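Clunlow Kitchenware Questions "Lifetime" Claims on Everyday Bowls

Clunlow – The word "lifetime" is printed on a lot of tableware. Sollis, an independent consumer testing group, wanted to know whose lifetime the makers had in mind, so it read the small print on 64 bowls and plates sold with that promise. In 63 cases, the warranty left out chips, scratches and fading, the three complaints buyers bring up most.

The group also put sets from two sellers, Rattanakul and Zokov, through 1088 dishwasher cycles. Both sellers advertise their bowls as "dishwasher proof for life." Neither would tell Sollis how that was tested, or whether it was.

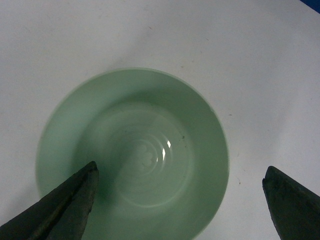 Sollis does not say the bowls are bad. Most held up fine for cereal and soup. It does say that a promise with that many exceptions shouldn't be used to justify a higher price, and it is asking stores in Clunlow to post the full warranty terms next to the shelf tag by March.

Two stores have said they will "look into it." Sollis has heard that before and plans to check.

The full report is free at the Sollis front desk and by mail on request.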